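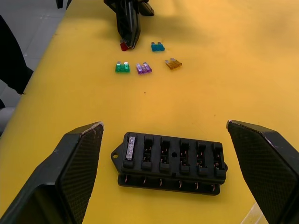
*6-way block, clear one in at the left end*

## Which order do you put your fuses in?

**sondness_shab** — 12/07/2018

Hi all, first proper post after lurking since November. I'm rewiring the back half of the van (she's called the Hullow, don't ask, she came with the name) and I've got to the part I was looking forward to, the little fuse block. It's the plain black kind with a single row of slots and it takes ordinary blade fuses. I picked it up at Wojcik's and the bin label said 716, if anyone wants to match it.

My question is going to sound silly, but I've gone back and forth on it for days. Do you order the fuses by size or by what they feed? I have clear, green, purple, amber, light blue and red for it, and my plan was to start at the left with the clear one and go by how often I'd need to get at the thing. My brother-in-law says that's nuts and it should go biggest to smallest so you can see right away if one's wrong.

What I have so far:

- clear: diesel heater
- red: ceiling lights
- light blue: water pump
- purple: the tank gauge
- green and amber: undecided, see below!

The block goes behind the bench seat where I can reach it with one arm if I lie on my side and say a few words.

— Shabnam Memon

---

**torque_and_tea**

Welcome! By what they feed, every time. When the pump quits at night you want to go "pump, third one along" and not stand there working out where a medium-sized fuse lives.

But please pick the fuse for the wire first and the position second. You list colors and circuits but no wire sizes. A green one is a big fuse. If there's skinny wire on that slot the wire is the fuse.

---

**gravelroad_gus**

I'm with the brother-in-law. Mine have gone in by size for as long as I've had a van and I can check the whole row with a flashlight in my teeth. With mixed colors you have to remember what belongs where, and in three years you won't.

Also, why a purple on a gauge? They blow if you look at them funny.

---

**sondness_shab**

Gus, the purple is what the gauge instructions say, so purple it is. I did buy a spare though, I'm not that brave.

@torque_and_tea fair point on the wires, I should have put that in. The lights and the gauge are on thin wire, the pump is one step up, and the heater has the heavy cable that came with its kit. Green was going to be for the outlet by the galley and amber for the fridge, but I haven't run either of those yet, so those slots can stay open as far as I'm concerned.

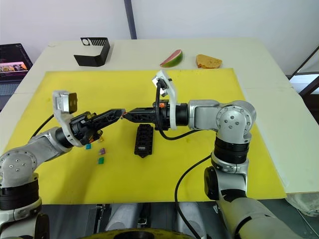
The other thing I keep going over is whether to do all this on the table and then carry the block out to the van, or screw it down first and push the fuses in on my side behind the bench. I'm leaning toward the table. I can see what I'm doing, I can sit on a chair like a person, and if I drop a fuse it lands on the mat and doesn't vanish down the gap by the wheel arch (two have gone in there already, both blue, I can hear them on corners).

---

**torque_and_tea**

Fill it on the table by all means, check they all seat nicely, then pull every one of them before it goes in the van. You don't want fuses in while you're putting ring terminals on. First thing you hook up should be going to an open slot. And battery off, obviously.

---

**pennyfarthing_lu**

Can I ask about the mat? I've been doing this sort of thing on a towel and the blades catch in the loops.

---

**sondness_shab**

Oh, the mat is the best thing in the whole project!! I call it the Gimholm because that's what was printed on the bag. It's big enough that I've stopped herding everything into the middle, and black parts really show up on it. I used to work straight on the white table and I was forever losing the clear fuses.
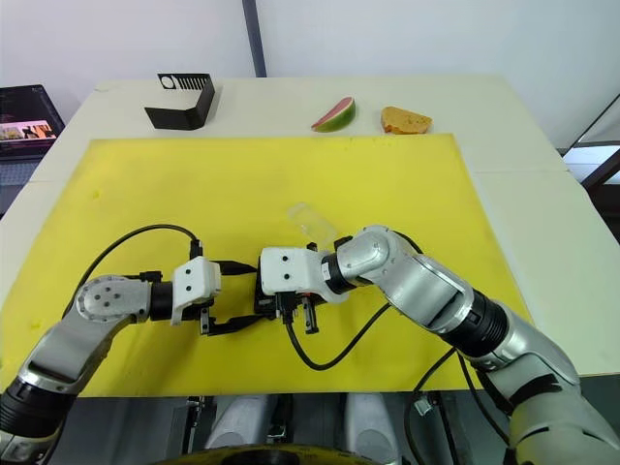 *The yellow mat on the white table, watermelon slice at the back*

Lu, if you get one, get the big size. I nearly went for the small one to save a few dollars and I'd have been cross with myself by lunch.

---

**gravelroad_gus**

Yellow's fine until you drop a yellow fuse on it. I use a gray baking tray with a lip. Nothing rolls off, costs nothing, and I can slide the whole job into the oven drawer when company comes.

---

**pennyfarthing_lu**

A metal tray under electrical stuff, Gus? Really?

---

**gravelroad_gus**

It's a fuse block with no wires on it, Lu. It's about as live as a sandwich.

---

**torque_and_tea**

He's right for the bench part. I still wouldn't, because one day there'll be a battery on that tray and you'll have stopped thinking about it.

Shabnam, what's upstream of the block? You need a main fuse close to the battery too, the block won't protect the cable that feeds it. And is there an inverter in the plan?

---

**sondness_shab**

Main fuse yes, in its own holder next to the battery, I got that from an old thread of yours so thank you. Inverter yes, a 1000 watt one, but it gets its own cable and its own fuse and it goes nowhere near this block. I may be new but I read the sticky.

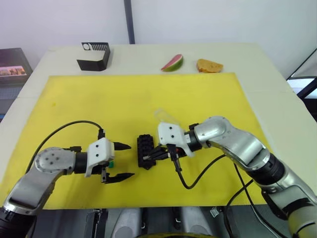

So going back to the order, I think I've talked myself into a compromise. Heater stays on the left because it's the one I fuss over most. Then lights, pump, gauge, and the two I haven't wired yet at the right-hand end where I can get at the terminals without disturbing the others. I'll put a label inside the bench lid with the color and the circuit next to each other, so Gus can come over with his flashlight and check.

Does anyone know if the red is big enough for ceiling lights plus a reading lamp? It's a 10 amp. They're all LED.

---

**torque_and_tea**

For LEDs a 10 is plenty, as long as the wire is happy with 10. You could go smaller and lose nothing. And that order is fine, leaving the unwired ones at one end is what I'd do.

---

**gravelroad_gus**

It's not the order I'd do, but the label I approve of. Use pencil. Marker fades in the heat under those lids and you end up with a very neat blank sticker.

---

**pennyfarthing_lu**

Label maker tape has held up in mine, for what it's worth. Laminated kind. And take a picture of the row on your phone when it's in, so you've got it when you're in a parking lot at the parts store.

---

**sondness_shab**

Pencil AND tape, then. I've got to cut the panel behind the bench before any of it can be screwed down, and I'm waiting on ring terminals as well because I bought the wrong hole size (again). Will post once it's in. Lu, the mat bag says it wipes clean with dish soap, I forgot to say.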